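Home Posts About Archive Contact

Filed under: Apps & Online Life, Neighbours

Last updated December 20, 2021

Leaving the big group for a small one

I've been in the Flerkbridge community group for longer than I care to admit. When I joined, it was lovely. People posted about lost cats and the footpath works and who had too many lemons, and if you asked for a plumber you got two sensible names and a nice chat underneath. Then it grew past 3000 members and something went out of it. I'd open it in the morning with my tea and close it again ten minutes later feeling like I'd been told off by a stranger over a bin.

So this is a post about moving house, in the online sense. A few of us on the hill side of town have shifted over to Turnis, a little group app with hardly any features to speak of, and I've had a few messages asking how it's going. It's going well! Mostly. I'll get to the mostly.

The first thing to say is that Turnis doesn't have a feed in the way you're used to. You make a group, you give it rooms, and each room holds its own conversation. There is no big river of everything. If you want to know about the street clean-up you go to the clean-up room, and if you don't care about the street clean-up you never have to see it, which I think has done more for neighbourly feeling on our road than any number of barbecues. (We still had the barbecue. It rained.)

We did have a look at Prusport first. It's prettier, and the maps are very good, but it wanted everybody's full address up front and a couple of my older neighbours went quite cool on the idea when they saw that. I don't blame them. I'm happy for the people on my street to know which house is mine, seeing as they walk past it, but I did pause over typing it into a box. Turnis asks for a name and an email and then leaves you alone.

Setting it up took me two evenings, and I'll own that one of those was spent choosing a colour for the banner. I started with a single room called General, thinking we'd add others when we needed them, and within a week General had turned into exactly the muddle we'd all left behind. Someone was giving away a pram in the middle of a long discussion about parking, and the pram was missed completely.
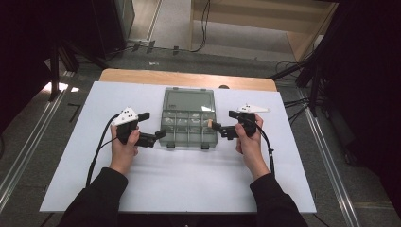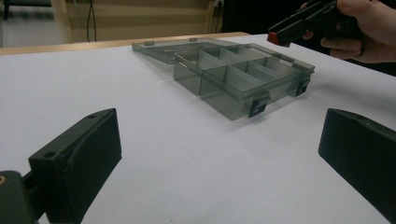
Rooms want setting up before the people arrive, that's my main piece of advice. I went back and made a handful of them one night - lost and found, giveaways, road and council news, a room for asking favours, and one for general nattering - and moved the old posts across by hand, grumbling the whole way. I think of it now like one of those see-through plastic organisers with the hinged lid and the little walls inside. You want your small compartments, but you don't want every single one to be tiny, and you want to be able to see at a glance what goes where. The nattering room is our big compartment. It takes whatever doesn't fit, and it's by far the busiest, and I've stopped trying to tidy it.

Now for the mostly. Notifications on Turnis are a bit of a mess. By default it tells you about every reply in every room, so the first thing a new person learns about our friendly little group is that it makes their phone buzz through dinner. You can turn it down, but the setting is inside each room and there isn't one switch for the lot. I've written out the steps and pinned them at the top, and I still get asked, and that's fine, I'd ask too.

The search is also pretty hopeless. If you remember roughly when something was posted you're better off scrolling. I gather they're working on it and there's meant to be an update in January, but I've been promised updates before by better-funded apps than this one.

The other thing, and it's harder to fix, is that a smaller group is quieter. Some days there isn't a single post. In the big group you could ask whether anyone had heard that bang at half past nine and get forty answers, thirty of them wrong, and I'll confess I missed that the first time the power went out. I still keep my membership over there, on mute, for bangs and blackouts. My neighbour across the road calls it keeping the scanner on.

A reader asked if I'd tried Khalaf, which does a similar job and has a proper calendar built in. I haven't yet. The calendar does tempt me, especially after the muddle over the barbecue date, but I've only just got everybody settled and I don't think I could look them in the eye and ask them to download another app before the summer's out. Perhaps once the holidays are over and people have forgotten how much I nagged them about this one.

If you've moved your own street somewhere smaller, do leave a comment and tell me what you named your rooms. I'm still not happy with "nattering", and I've been asked more than once whether it's a typo.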